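Good practice for hand-held gripper work on desks and vanities

Applies to the Ekau hand-held gripper and to any similar tool with a V-shaped jaw and a printed marker on the body. The same rules are used at the Jutetow and Mangundap rooms.

## Before starting

- Wipe the marker with a dry cloth. Do not use glass cleaner on printed labels. The ink lifts and the corners go gray.
- Check that the marker lies flat. Replace it if any corner has come up by 2 mm or more.
- Open and close the jaw fully 4 times. If it sticks, clean the rubber with a damp cloth and let it dry.
- Leave room lights at the setting used for the rest of the batch. A lamp that is on at the start stays on until the batch ends.

## Cords

A lamp cord that runs over the front of a desk is the most common snag. Route it behind the desk where the outlet allows. Where it does not, tape it down at two points and keep the tool on the other side of it. Never lift a lamp by the shade. Grip the base or leave the lamp out of the task.

## Books

1. Place the book flat, spine toward the operator, with one edge slightly over the side of the desk.
2. Approach level. Tilting the tool scuffs the cover.
3. Close on the spine edge, not on loose pages.
4. Lift, move, lower until the book rests fully on the surface, then open the jaw.

Paperbacks over 19 mm thick tend to fan open. Use a rubber band or pick a thinner one. Return each book to its starting place before the next run.

## Curved and carved furniture

Rounded desk edges give no square corner to line up on. Mark the start point with a small piece of painter's tape and remove it at the end of the day; left longer, it pulls paint. Keep the jaw clear of carved trim and mirror frames. Chips in white paint should be entered in the Piltico log with the run number.

## People nearby

Work may go on while others use the room. Stop if anyone comes within reach of the tool, and restart the run from the beginning. Keep bags and seats out of the walking path. Anyone who will be on camera must have signed the room sheet first.
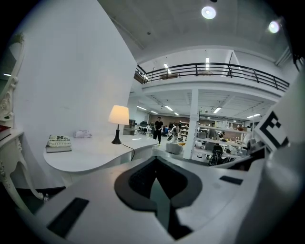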